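ヌマック・オーナーズ会 定例ミーティング議事録

日時:2024年2月12日 午後
場所:シャオ整備工場 2階の休憩室
出席:12名
進行:ベレケット・ネガトゥ
書記:アヤントゥ・アセファ
配布資料:春のツーリング行程案、窓の昇降不良についてのメモ、共同購入の希望票

議題
1 前回からの持ち越し
2 窓の昇降不良とガラスランの交換
3 部品の共同購入
4 内装を外すときの手順と部品の保管
5 4月のツーリング
6 会報と記録のまとめ方

1 前回からの持ち越し

(1)サンルーフの水抜き

前回、モライスさんの車の助手席足もとに水がたまる件が話題になり、宿題になっていました。結果の報告がとても良かったので最初に書きます。原因は右前の水抜きホースで、ピラーの下のほうで細かい落ち葉と砂が固まっていたそうです。モライスさんは釣り糸の太いものを上から少しずつ送り、ぬるま湯を注いで抜いたとのこと。エアで一気に吹く方法も考えたけれど、途中の継ぎ目が外れて天井裏に水が回ると厄介なのでやめた、という判断に一同うなずきました。洗車を二度して、足もとは乾いたままだそうです。おめでとうございます!

補足として、アドマスさんから「後ろ側の出口はリアバンパーの裏で、泥はねでふさがりやすい。前が詰まっていたなら後ろも見たほうがいい」との指摘。モライスさんは後ろをまだ見ていないので、次の週末に確認します。

(2)エンジンマウント

ネガトゥさんの車の、停車中にDレンジでハンドルが震える件。シャオ整備工場で見てもらったところ、右のマウントのゴムに亀裂がありました。左と後ろは使える状態だったものの、工賃が重なるのでまとめて換えたそうです。帰り道の信号待ちで「エンジンが止まったのかと思った」というのが本人の弁で、今日の試乗会(休憩時間に駐車場を一周しただけですが)でも本当に静かでした。うらやましい。交換した古いマウントは机に並べて全員で触りました。新品を知らないと、へたりに気がつかないものだというのがよくわかります。

(3)車検証入れの在庫

前の会報で募集した件は、希望者全員に行きわたったので終了。

2 窓の昇降不良とガラスランの交換

今日いちばん時間を使った議題です。冬になると運転席の窓が途中で止まる、上がりきる前に斜めになる、という相談が続いていて、イルマさんがメモにまとめてくれました。これが力作で、症状を三つに分けてあります。

ひとつめは、動きが全体に遅いもの。スイッチを押すと動くけれど、上のほうで息切れするように遅くなる。これはガラスラン(ガラスの縁が通る溝のゴム)の内側の植毛がすり減って、ゴムが直接ガラスに当たっている場合が多いとのことでした。

ふたつめは、音がするもの。ドアの中で「カリカリ」と鳴ってから止まる。レギュレーターのワイヤーがほつれている疑いがあり、このまま使い続けるとガラスが落ちるので、早めに開けて見ること。

みっつめは、何の音もしないもの。ここは意見が分かれました。アドマスさんはスイッチの接点、ネガトゥさんはドアのヒンジ部分を通る配線の断線をまず疑うという立場です。ヌマックは運転席ドアの開閉回数がどうしても多く、蛇腹の中の線が硬くなって切れるという例は過去の会報にも載っています。調べる順番としては、助手席側の窓が運転席のスイッチで動くかどうかを先に見れば、どちらの説で当たるべきかが絞れる、というところで落ち着きました。両者とも満足そうでした。

シリコンスプレーの是非についても長い議論がありました。吹けば一時的に軽くなるのは全員の体験どおり。ただしミシン油や防錆スプレーはゴムを膨らませるので絶対に使わない。吹く前に溝の砂を拭き取る。布を薄いへらに巻き、溝の中を上から下へ一方向にこする。往復させると砂が奥に押し込まれるので注意。イルマさんが持参した「作業後の布」が真っ黒で、会場がどよめきました。

後席の窓は構造が少し違い、固定ガラスとの間に縦の桟があります。桟の下のボルトがゆるむと前後の傾きが変わるので、ガラスランを換えても直らないときはそこを見ます。締める位置はガラスを全閉にしてから決めること。

実演は次回、イルマさんの車の助手席ドアで行います。内張りを外すところから組み戻すところまで通しでやる予定なので、まだドアを開けたことのない人はぜひ来てください。

3 部品の共同購入

担当のアドマスさんより報告。

シュテスティッツから、ヌマック用のガラスランが前後左右そろって注文可能になったとの返事が来ました。待っていた人が多かったので、これは大きなニュースです! 運転席用だけ長く欠品していて、ほかの車種のものを切って使っていた会員もいます。材質と断面は今までのものと同じという説明を受けています。

注文の単位は車1台分のセット。今日の時点で希望票を出した車は6台です。まだ迷っている人は次回までにアドマスさんへ。締め切り後の追加はできますが、送料が別になります。

ヴォストゥレッティのドアクリップについては、見本を机に出して現物と比べました。頭の径は同じで、首の部分がわずかに短い。モライスさんが実際に助手席ドアに差してみたところ、浮きはなく、引くときの手ごたえもしっかりしているとの感想です。反対に、ネガトゥさんは下端の列だけは元の長いもののほうが合うという意見でした。内張りの下側は芯材がふくらんでいる車が多く、その厚みの分だと思われます。結論としては、上と横の列にヴォストゥレッティ、下の列には外した純正のうち割れていないものを使い回す、という組み合わせを次回の実演で試します。

そのほか、欲しいという声があった部品。
・後部スライド窓のつまみ
・給油口ふたのヒンジのばね
・ルームランプのレンズ(黄ばみのないもの)
・サイドミラー根もとの三角カバー

給油口のばねはモライスさんが解体車から外した余りを持っているそうで、必要な人に譲ってくださいます。ありがたい。

4 内装を外すときの手順と部品の保管
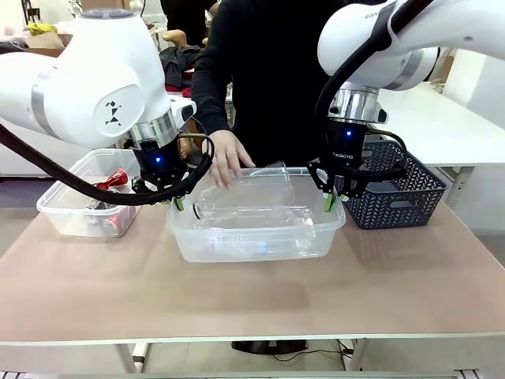
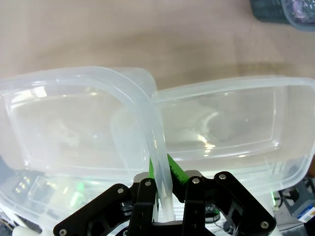
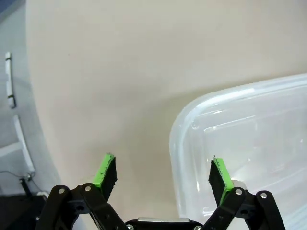
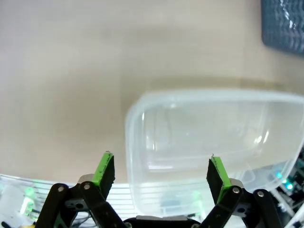
ドアの内張りを外す作業でつまずくのは、外すときよりも戻すときだという話から始まりました。クリップ、ねじ、化粧ふた、スイッチの台座が同じ場所にまとめて置いてあると、どれがどこの穴のものか思い出せません。アセファ(書記)は去年それで長いねじを短い穴に入れ、肘掛けの裏を突き破りました。そこで部品の入れ物ですが、4枚の写真に出ているような透明や半透明のプラスチック容器が使いやすい、というのが経験者の一致した意見です。とくに4枚目のように向こう側のものが透けて見えるくらいの素材なら、中に入れたねじの頭も外から見当がつきます。容器は作業した場所ごとに分け、マスキングテープに「肘掛け下」「取っ手奥」のように書いて側面に貼る。ふたに書くと、ふたが入れ替わったときに全部が狂うので側面に貼ります。2枚目に写っているような似た大きさの容器を二つ用意して、片方に再使用するもの、もう片方に換えるものを入れる案もあり、これは次回の実演でそのまま採用します。

続いて、外す手順の確認。

まずバッテリーのマイナス端子を外す。窓を動かす必要があるときは、その前に位置を決めておきます。ガラスランの交換なら窓は全開、レギュレーターを触るなら手がボルトに届く中間の高さ。ここを忘れて端子を外し、つなぎ直し、また外し、という経験が出席者のほとんどにありました。

次に取っ手の奥の化粧ふた。爪は上側にあるので、下からこじると必ず欠けます。先の薄い樹脂のへらを上から差し、手前に倒す。金属のマイナスドライバーしかないときは、先にビニールテープを巻いてください。

ねじを抜いたら、内張りの下の角からクリップを順に外していく。手をクリップのすぐ横に入れて、一か所ずつ引くのが大事です。離れた場所をつかんで引くと、クリップより先に芯材がちぎれます。寒い日は樹脂が硬いので、暖房を効かせて車内を温めてから始めるとずいぶん違うとイルマさん。

内張りは真上に持ち上げて外れます。配線が残っているので、いきなり引き離さない。膝の上に載せて、スイッチと足もとランプのコネクターを抜きます。

防水シートは、はがし方で後の仕事がまるで変わります。黒いブチルがまだ柔らかければ、カッターで押し切りながらゆっくりめくる。シートを破いたら、面倒でも貼り替えること。破れたまま戻すと、雨水が内張りの裏に回って芯材がふくらみ、先ほどのクリップの浮きに戻ってきます。このつながりがわかったときの「ああ!」という声が今日いちばん大きかったです。

保管について追加で出た意見。

クリップは袋に入れて押しつぶすと足が開いて使えなくなります。浅めの入れ物に広げておくのがよいとのこと。

外したガラスランは丸めない。癖がついて、合わせて見比べるときに長さがわからなくなります。長いまま吊るしておくか、まっすぐ寝かせる。

ガラスを抜いた場合は毛布に挟んで立てかけ、倒れない角度をしっかり決めてから次の作業へ。床に平らに置くのは踏むので禁止です。

5 4月のツーリング

お待ちかねの議題。行程案はモライスさん作成で、全長317キロの一周コースです。配布した地図を見た瞬間から質問が止まらず、進行のネガトゥさんが二度も時計を指すことになりました。

コースは前半が川沿い、後半が峠。前半は路面がよく、信号も少ないので、隊列がばらけにくい見込みです。朝の集合はシャオ整備工場の駐車場。給油は集合前に各自で済ませてください。ヌマックのタンクなら途中の給油なしで回れる計算ですが、燃料計の下のほうがあてにならない車が何台かあるので、昼食のあとにガソリンスタンドへ寄る時間を取りました。

昼食は湖のそばの食堂。駐車場が広く、並べて写真を撮るのにも良い場所です。色の順に並べたいという希望が出て、全員賛成。紺が多いので、紺どうしの並び順は当日その場で決めます。

後半の峠について、下りのブレーキの話題になりました。アドマスさんから、下りに入る前にオーバードライブを切り、早めに低い段を使うようお願いがありました。ヌマックは車体が背高の割に前輪のブレーキが小さく、踏み続けるとペダルが深くなります。ブレーキ液を長く換えていない車は、それまでに交換を。シャオ整備工場では会員の点検をまとめて受けてくださるそうで、希望者は今日配った紙に記入し、工場の受付へ直接出してください。

隊列は5台ひと組。先頭と最後尾は峠を走ったことのある人が務めます。先頭の組はモライスさん、後の組はイルマさんが引きます。無線は持っている人だけ持参。持っていない人も、後ろの車が見えなくなったら次の広い路肩で待つ、という決まりだけで十分回れることは去年の秋に確かめてあります。

持ち物。
・予備のヒューズ一式
・冷却水の補充用の水
・輪止め(昼食の駐車場に傾斜があります)
・牽引ロープと、前側の牽引フック
・雨具

牽引フックは工具袋に入っているはずですが、中古で買った車では欠けていることがよくあります。荷室の床板を上げて、この機会に見てください。アセファの車にはありませんでした。次回までに探します。

雨のときも走ります。大雨の注意報が出た場合は峠をやめて、川沿いを引き返す短縮コースに変更。判断は当日の朝、ネガトゥさんとモライスさんで行い、集合前に連絡網へ流します。

別の車種で参加したいという知人がいる、との相談がありました。歓迎です。ただ、隊列の組み方に関わるので事前に車種を教えてください。

6 会報と記録のまとめ方

会報の次の号は、窓の特集にします。イルマさんのメモがほぼそのまま記事になるので、実演の様子を足して仕上げる方針。アドマスさんが配線図の見やすい写しを描いてくれることになりました。線の色名が純正の整備書では略号だけで、慣れない人にはつらいので、日本語で書き添えてもらいます。

過去の修理記録を車両ごとにまとめる案は、前々からあったものの、様式が決まらずに止まっていました。今日決まったのは次のとおりです。

書く項目は、症状、走行距離、季節、換えた部品、結果。部品は品番まで書く。費用は書いても書かなくてもよい。結果は「直った」「変わらない」「様子見」のどれかを必ず選ぶ。直らなかった記録こそ次の人の役に立つから遠慮なく出してほしい、とネガトゥさんが力を込めていました。私も大賛成です。エンジンマウントの件も、左右どちらが先に傷んだかという記録が何台分か集まれば、見る順番が変わってきます。

表紙の写真は、湖の駐車場で撮ったものが良ければそれを使う。撮影係は未定で、当日カメラを持ってきた人にお願いします。

その他

・モライスさんの車の時計が一日で大きく遅れる件。基板のはんだ割れではないかという声が多く、次回、外して持参するそうです。これも例の容器を使ってねじを分けてください。
・休憩室のコーヒーをいただいた分は、棚の上の缶へ。
・シャオ整備工場のリフトを使いたい人は、実演の日は朝のうちなら空いています。使う前に必ず受付へ声をかけること。
・冬タイヤの外し時について意見が出ましたが、山側に住んでいる人と海側の人で話がまったく合わず、各自の判断とします。

次回までの担当

アドマス:ガラスランの注文取りまとめ、シュテスティッツへの納期の確認、配線図の写し
イルマ:実演の準備、助手席ドアの事前点検、防水シート用ブチルの手配
モライス:後ろ側の水抜きの確認、給油口のばねの持参、昼食の食堂への人数連絡
ネガトゥ:点検希望票の様子を工場に確認、連絡網の更新
アセファ:記録用紙の下書き、牽引フック探し、本議事録の配布

次回の場所は同じくシャオ整備工場。実演が先、話し合いが後です。汚れてもよい服で来てください。軍手は細かいクリップがつかみにくいので、薄手のゴム引き手袋がおすすめです。

記録:アヤントゥ・アセファ
確認:ベレケット・ネガトゥ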